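Clarard Race Timing Kit: Set-Up Guide for Meet Hosts
Section 4. Laying Out the Finish Line 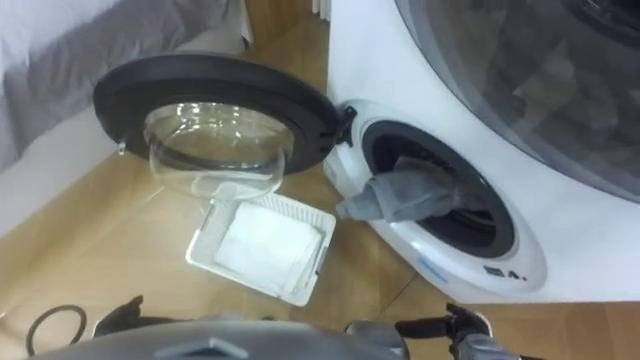

4.1 Before you start

Welcome back! If you have worked through Section 3, your reader box is charged and your runner list is loaded, and the fun part can begin. Give yourself a good 40 minutes for this section the first time through. Most hosts get faster after a meet or two, but a first finish line always takes longer than you think it will, especially if there are parents and coaches stopping by to say hello.

You will need:
The two Clarard floor mats and their connecting strap
The reader box and its tripod
Both antenna cables (the ones with the yellow collars)
11 ground stakes, for grass courses only
One spare bib chip for testing

4.2 Placing the mats

1. Pick a flat stretch at the end of your finishing straight. A gentle uphill is fine. Please stay away from dips where rain collects.

2. Unroll the first mat across the course with the arrows pointing the way the runners will be going. Unroll the second mat beside it and join the two with the strap until you feel the buckle click.

3. On grass, push a stake through each metal eyelet and press it down until the head sits flush. On pavement, leave the stakes in the bag and tape down all four sides.

CAUTION: A raised stake head is a real hazard for tired runners in spikes. Walk the whole mat in your own shoes before you let anybody race over it.

4. Set up the tripod on the side away from the spectators, well outside the chute, and hang the reader box from the hook.

5. Run the antenna cables from the mats to ports A and B. If you mix them up the kit will still record times, but the screen will show the left and right sides swapped, and that can be puzzling in a close finish.

4.3 Testing with a spare chip

1. Hold the power button until the light turns green.

2. Choose Test Mode, then carry your spare chip over the mats at a jog. You should hear one beep and see the chip number on the screen.

3. Do it again at the far left and the far right. Kids love this job, so if a little brother or sister is hanging around, hand over the chip and let them run!

Note: If you see error 51, the box is getting power but can't find a mat. Unplug both cables, wipe the ends with a dry cloth and plug them back in firmly. If you see it a second time, try the cables one at a time to find the one that's giving you trouble.

4. Leave Test Mode before the first race. Times taken in Test Mode are not saved.

This section was last revised 28 October 2023, with thanks to Coach Socorro Sotelo for her suggestions on the staking steps. Bib chips and spare straps are listed in Section 9. Continue to Section 5, Starting the Race Clock.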